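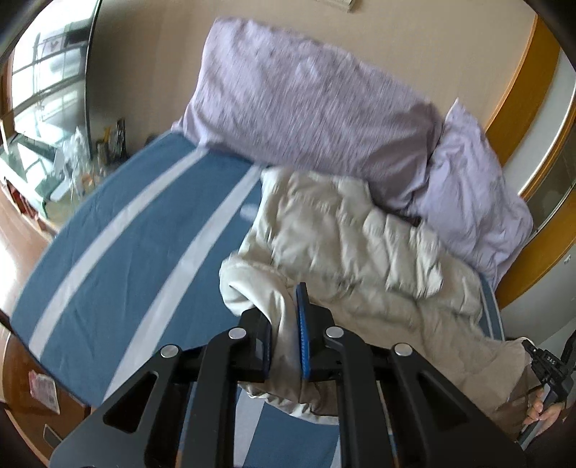 Progress report, second period, to the Granico fund

Dear all,

You asked for two pages and fewer adjectives than last time. I have done my best.

The Fesero night bus pilot has now run through December. Your grant of $4000 was meant to cover driver overtime, printed timetables and the sign at the Gudeta stop. It has covered the overtime and the timetables. The sign is still with the county, who own the pole. We own the bracket. Talks continue.

Ridership for the period came to 2994 trips. The application promised more, and I wrote the application, so I will take that one myself. Saturday carries the pilot. On the other nights the last bus out of Jostik runs with a driver, a heater and a good deal of upholstery.

What changed since the first report: the final departure moved from 11:15 to 11:40 p.m., after the hospital laundry shift told us, politely and then less politely, that they clock out at 11:30. Trips from that stop went up the same week. We should have asked them before printing the timetables. The old ones are being used as scrap paper in the dispatch office, so your investment there continues to give.

We also sent out a rider survey and got 40 back. Most people want the bus to be on time. A fair number want it to stop in front of their own house. Several answers dealt with sleep, which I hadn't expected to be a transit subject, but a person who gets home at half past twelve instead of two tends to bring it up. We have added a question on it to the spring form.
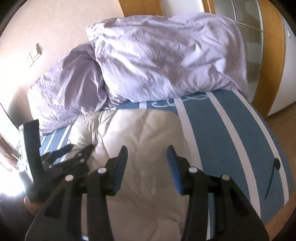

Szabolcs Szekeres wrote on the back of his form that he used to wait for a ride from his brother-in-law and now gets home before the dog has given up on him, and could we please do something about the heater, which has one setting and it is August. The heater is on the list. The garage has looked at it twice and says the part is on order.

Money: overtime ran over because of the later departure, and we covered the gap from the fare box. The printing line is spent, for reasons given above. Nothing has been charged to the sign.

For the next period we plan to drop the least used weeknight run and put those hours into a second Saturday bus, if you agree. I need your answer before the drivers' schedule is posted — they have been patient, but they do read the board.

Survey forms and the fare box sheets are attached.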